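# An afternoon at the Brumik open day

My cousin sent me the announcement in October, with only one line: "you like machines, go."
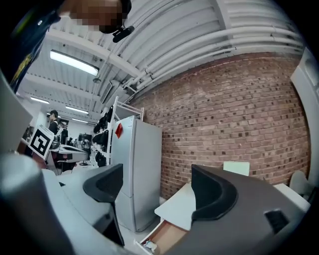
So I went. Brumik is in Lurnley, in the old part behind the railway, and from my flat it takes two buses. I arrived at ten past four, a little late, and the woman at the entrance gave me a sticker with the number 109. I first thought it was my place in a queue and I was worried, but it was only the visitor number.

I should say that I am not an engineer. I work in the accounts office of Nolness, where we sell door handles and hinges, and my interest in robots comes mostly from our warehouse. Two years ago we got a machine there which wraps the pallets in foil. Everybody was against it in the first week and now everybody is angry when it stops. Since then I read what I can find, and I understand maybe half.

The visit was in two parts. First there was a talk by Yetunde Uzor, who leads the group that teaches robots to handle things with a gripper. She spoke quickly but she was very clear. The main idea I understood is the following. If you want a robot arm to learn how to put a cup on a shelf, you need many recordings of a cup being put on a shelf. It is slow to make these recordings with the arm itself. So they use a gripper which a person holds in the hand, with a camera on it, and the person does the job. Later the arm learns from what the gripper's camera saw.

A man behind me asked how many recordings are enough. She answered that for one simple task they start with 200, and when the result is poor they go to 500, and when it is still poor they ask themselves if the recordings are bad. I liked this answer. In accounts it is the same with invoices.

The second part was in the workshop, and there I had the chance to try. I was shown how to hold the gripper by Rozália Vörös, a very patient person. It has two black curved pads for fingers, and they close when you press with your hand. I expected it to feel like the tongs I use for barbecue. It is heavier than that, and the strange thing is where you must look. I wanted to look at my own hand all the time. Rozália told me to think about what the camera can see, because the robot will not have my eyes, it will have only that view. If my arm covers the cup, then for the robot there is no cup.

My task was to take a plastic cup from the table, turn it, and put it on a plate. I did it four times. The first time I dropped it. The second time I put it on the plate but I had moved so fast that Rozália said it was "a good cup but a bad lesson". The third was correct. In the fourth I changed my mind in the middle and went back, and I apologised, but she said that such a recording can also be useful, because a robot must know how to come back from a mistake. I am still thinking about this.

There was also a board with a black and white pattern on it, and a boy of maybe nine years asked if it was a game. It is a marker, and the camera uses it to understand where it is in the room. He was disappointed. His father was very interested and asked so many questions that our group became late for the arm.

The arm was in a separate room at the end of the corridor. It took a sponge out of a bowl and put it in a box, again and again. When it missed, it waited for a moment and then tried from a slightly different side. People made a small noise every time it missed, the way you do when a child falls on the grass. I stood there for some twenty minutes and my bag was becoming heavy but I did not want to leave.

I asked Yetunde Uzor at the end if she thinks a machine like this will come to a warehouse like ours. She said that our hinges are small, shiny and all lie in different directions in the box, and this is still difficult. She gave me the name of a firm, Ezeani, which works on picking metal parts, and I wrote it on the back of my sticker. My manager has it now. He has not said anything yet.

A few practical things, if you want to go next time. Entrance was free. There is a coat rack but no lockers. The tea was good and the biscuits were finished before five. You should put your name down for the workshop as soon as you come in, because the groups are small and I saw a family who had to go home without trying. The bus back from Lurnley goes only once an hour in the evening, so I walked to the station and took the train, and had my supper at nine.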